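4.2 Serve reception and the second contact

The most exciting result in our data came from a part of the game that rarely makes a highlight reel. Coaches talk about passing all the time, of course, but they usually talk about it as a grade: a 3 is a perfect pass, a 0 is an ace against you, and the numbers in between are somebody's honest guess from the end of the bench. We wanted to know what happens after the guess. Given a pass of a certain quality, how much of the rally's outcome is already settled, and how much is still up to the setter?

We coded 387 side-out attempts from the Fandatstead women's club over one season of indoor play. Each attempt was split into three contacts, and for each contact we noted where on the court it was made, which foot the player had forward, and whether the player was moving or set at the moment of contact. Two coders worked independently. Where they disagreed on the player's movement (and they disagreed on this more than on anything else!) the clip was watched again at half speed until they settled on one label.

The first finding is simple and we love it. Setters who arrived early and stopped their feet kept the middle attacker available on passes that landed well off the net, including many that our graders had marked as poor. Setters who reached the ball while still drifting sent it to the left pin almost every time, even when the pass was good. Their opponents clearly knew it. The block was already forming on the left before the ball left the setter's hands, and the hitter was left swinging into two pairs of arms.

This means a standard passing grade hides something. A pass graded 1 with a stopped setter led to a first-ball kill more often than a pass graded 2 with a drifting one. We did not expect this when we designed the coding sheet, and we ran the comparison again without the two rotations in which the setter starts in the back left, where the run to the target is longest. The order stayed the same.

The second finding concerns the passers themselves. Our players were far steadier on float serves taken at chest height than on those taken below the knee, and this will surprise no one who has ever stood in the seam between two passers with a good server on the other side. More interesting was who took the seam ball. In the Ala tournament matches the left back passer called for nearly everything, while in the home matches the calls were shared. Shared calling went with slower first steps but fewer balls dropped between players, and the coaching staff had strong opinions about which of those to fix first. Rostam Rostami, who ran the reception drills, argued for the footwork, and his drill block in July was built around it: 20 serves from one server, then a rotation, with the setter starting from base each time and freezing at contact so that everyone could see where her feet were.

We also tried to capture the timing of the setter's arrival using the Drisix tagging software, which lets the coder mark events against the clip as it plays. Tagging was quick to learn and, once we had keyboard shortcuts we liked, even fun. Its weak spot was the far side of the court, where the net tape and the blockers hide the setter's feet for much of her run. For those clips we used the movement label alone and left the arrival time blank. Leaving these clips out of the timing analysis did not change the direction of either finding.

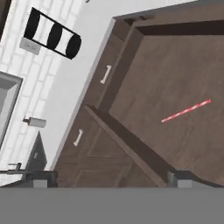
Figure 2. Striped stick on a wooden countertop (simulated view).

Two limits should be kept in mind. Our sample comes from one club, with one regular setter and one backup, so the habits we describe may belong partly to those two athletes. The backup played far fewer rallies, and we would be delighted to see the same coding done with a team that runs two setters at once. Second, we did not code the serve's speed. Leung's method of estimating it from the ball's flight time would work well with a sideline camera, but ours stood behind the end line.

Even so, the practical message for coaches is an encouraging one. Stopping the feet before setting can be trained in a gym with a bucket of balls and one decent server, and it can be checked from the bench in real time. In the next section we look at whether the same pattern holds in transition, when the first contact is a dig and the setter may have up to 60 percent of the court to cover before she can think about her hitters.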